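Maltholm Oral History Archive
Progress report to the Hodžić Fund, second period
Prepared by Viorica Softić, project lead

Where we are

When we last wrote, we promised the Fund that the tape transfer would be finished by November. It is finished, in the sense that every tape we knew about in the spring has been played, copied and put back in its box. We then opened the cupboard behind the choir room and found 36 more. I would like to report these as added value.

The full count now stands at 1281 recordings, most of them interviews made with people who worked at the malthouse or were married to someone who did. The earliest tape with a date written on it is from 1984. Many of the others are labeled "Dad" or, in one stretch of nine, "Misc." Misc. has been our richest source so far. It includes the only account we have of the flood in the drying loft, told by two brothers who disagree about which of them caused it.

Transcription

The transcripts are behind. The plan assumed that one hour of talk would take four hours to type, which holds for people who speak one at a time. Maltholm families do not. Our typists have settled on a house style for overlapping speech, and there is a two-page guide to it, and a shorter guide to the guide. We are now at a little over half, and the pace picked up once we agreed to stop typing out every clock that struck.

The local words remain a pleasure and a problem. We have six spellings for the wooden shovel used on the malting floor, each defended in writing by someone's aunt. All six will go in the glossary. We asked readers to vote on a main entry and received a letter asking who had given us the right.

Storage and copies

The Fund asked for two full copies of everything, kept apart. The first set is at the library. The second, which we call Keto after the previous librarian's cat, sits in the parish office and is refreshed at the end of each month. The catalog itself runs on Kurico, which does what we need once you accept its views on accented letters. My own last name appeared in four forms before we came to terms.

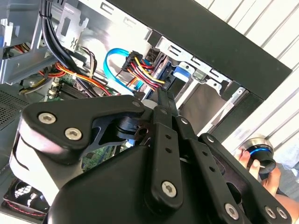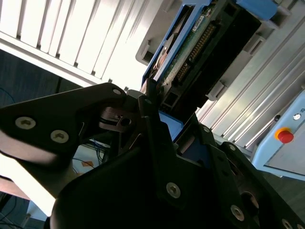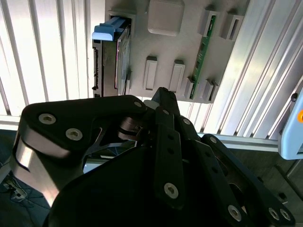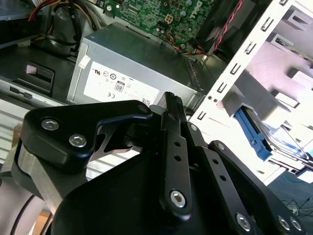 We tested both sets in the fall by picking recordings at random and listening to them from start to finish. All of them played. One turned out to be forty minutes of a church supper with the microphone under a coat, and the tester reports that he can now recommend the dumplings.

Permissions

This is the slow part and will stay slow. For recordings where the speaker has died, we write to the family, and the family holds a meeting. Most say yes. A few say yes on the condition that a certain cousin never hears it, and we have had to explain that a public archive is a poor tool for that purpose. Eleven interviews are closed for now at the request of relatives - two of them, I suspect, because of the same wedding.

Public events

We held three listening evenings in the reading room. The first drew a polite crowd. The second drew a much larger one, after word got out that the first had included a story about the old mill manager's teeth. For the third we borrowed chairs from the school, and returned all but one. The school has been in touch.

Money

Spending is close to plan. We are under on travel, as most of our speakers live within walking distance and prefer that we do the walking. We are over on postage, thanks to the permissions letters, and on tea. A full table is attached, with tea on its own line in the interest of openness.

Request

We ask the Fund's leave to move the unspent travel money into transcription, where it would pay for about 90 hours of typing. We would also like to push the glossary deadline back by one quarter. The aunts have asked to see proofs, and I have already told them yes.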